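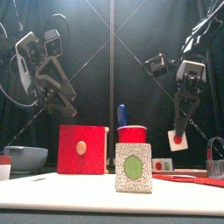 Table set, 16th September

Today I worked only on the small objects for the white table. Levente Fekete wants one fixed set until March, so I went through all the boxes and wrote down what stays.

Cubes. The small white ones with a colored dot stay, red dot and green dot both. The first dots were stickers from Pliltero and their corners came up after a week, so these are painted. Two thin layers, and between them I wait 18 minutes. With one thick layer the edge of the dot becomes ugly. I tried it on a spare cube and I had to sand it again.

Red box. I like this one very much. The knob in the middle of the red face was turning when I pulled it, so I took it off, cleaned the old glue and put it back with wood glue. It should rest until tomorrow morning. Please do not test it before. The light wood at the side I left without paint, Aranka says it is good to have one natural edge for comparing the color.

Block with the maze pattern. The black and white paper is from the Zutus sheets, cut with a knife and a metal ruler. My scissors cut was not straight and I threw it away. The pattern makes the eyes tired, but it is easy to find the block on the shelf - this is already something. The green oval came after the paper.

Red cup and the blue piece. The cup can stand on top of the maze block, with the blue piece upright inside it. I was afraid the blue piece is too tall and the cup falls over. I knocked on the table several times with my hand and it stayed. Still, carry them separately.

Bowl, tray, basket. The gray bowl is fine at the left, behind the red box. The flat wooden tray goes to the back on the right, with the red cloth before it. I ironed the cloth at low heat. The clear basket stands at the right end, and its handle should not lean on anything. I first wanted to keep it on the shelf, but Aranka Szénási prefers to have it on the table.

The weights: maze block 119 g, red box 81 g. I measured the red box before the new glue, so I must repeat it.

Costs. Paint and glue together were 100 in the Ranmont shop, the receipt is in the folder.

Still to do:
- second layer on the spare green dot
- weigh the red box again
- ask Levente if he has more of the Zutus paper, I have only one half sheet left
- wash the cup, without the hard sponge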